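Matching on import. Tulside compares each row with stored records before writing anything. Rows scoring 45 or more go to the review list. 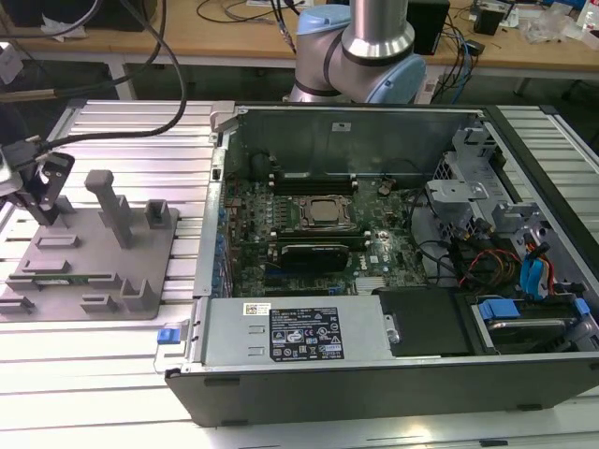
Fig. 1. Desktop computer with side panel removed.

Limit each batch to 800 rows. 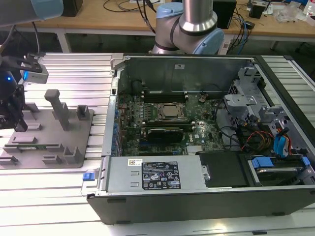
Record keys must be unique within a table. Names make poor keys: two people may share one. For equipment tables, use the serial number. A power supply has its own label, separate from the case, so enter it as a child record with its own key.

Exercise 4: merge the Villen and Sutanto tables.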